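Search this site Search Go

Soledad Whitfield has been setting up the Cledska tabletop kit for other people long enough that she carries her own roll of tape, and when I caught her on a Sunday she was happy to talk for as long as my coffee held out (and well past it).

"People expect the arm to be the hard part," she told me, laughing. "Then they spend a whole morning on the small stuff, like how the fingers come down on something with legs and ears."

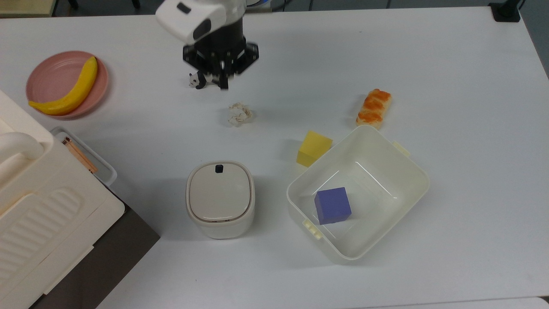

What you get for the money

The rental runs 1,090 dollars a month, with setup and 10 hours of phone help folded in, and Soledad thinks the phone help is the best part of the deal. Her colleague Rodrigo Bermúdez answers most of those calls, and he told me he'd much sooner hear from a customer early than late. "Call me while you're still deciding where the bin goes," he said. "I love those calls!"
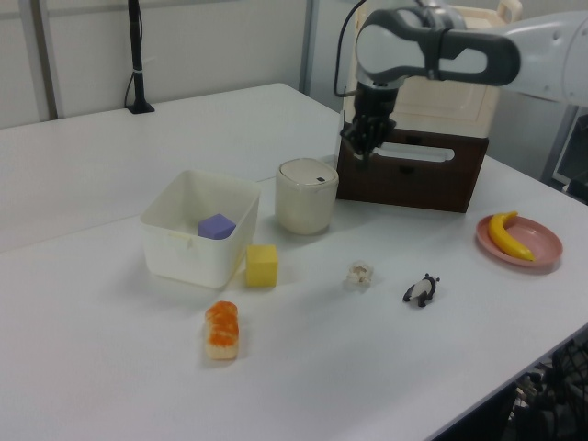
Rodrigo also likes to talk people out of buying special props. Toy food, a plate, a couple of foam cubes and a bin will keep a new customer busy for weeks, he says, and he has logged almost 4,000 tries with things much like those. I asked whether he ever gets bored, and he looked a little hurt. "You move the cube over a bit and it's a whole new problem," he said.

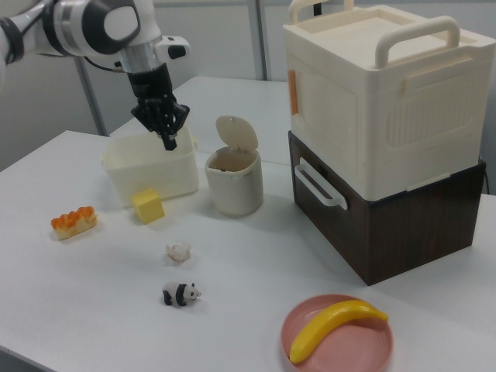 The Cledska kit's gripper over the open bin, with a yellow cube just in front.

Soledad does have one complaint, and it's the manual, all 32 pages of it. She would like the chapter on cables moved to the front, and she has asked for that twice.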